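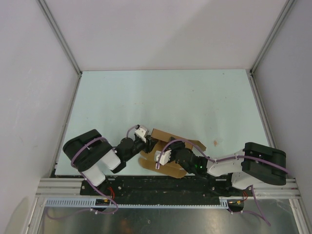 Open cardboard box on the green tabletop, with both arms at work on it.

Birell Bedside Activity Cart
From Zument, for pediatric wards and day clinics

A child waiting for a scan has plenty of time and very little to do with it. The Birell is a rolling cart of paint, paper, puppets and puzzles that fits between a bed and an IV pole, provided somebody has moved the visitor's chair.

It was designed by Seraina Marti, who spent six years as a play specialist and has strong views on glitter. There is no glitter. There is also no slime, no whistle and no drum, and the night staff may send their thanks to her directly.

What you get
Steel cart with four locking casters
Six lift-out trays, wipeable, no fabric liners
Clip-on lap table for children who can't sit up fully
100 sheets of heavy paper
Washable paint in spill-resistant pots (resistant; we have met children)
Two hand puppets, machine washable at hot settings

Cleaning
All hard surfaces can be wiped down with standard hospital disinfectants. Paper goods should stay with the child who used them. Trays lift out without tools, though the first one is stiff for a week or so.

Size and weight
Height with handle: 110 cm. The handle folds. Fully loaded, the cart is heavier than it looks, so please don't let a seven-year-old drive it to radiology. They will offer.

Price
$2,439, delivered and assembled. Refill packs are sold separately under the Rerko name, and they fit the older Ortner cart too.

Ordering
Write to Wendelin Thaler in hospital sales with your ward name and the width of your narrowest door. He will ask for the door again anyway. Orders placed in November usually ship after the holidays.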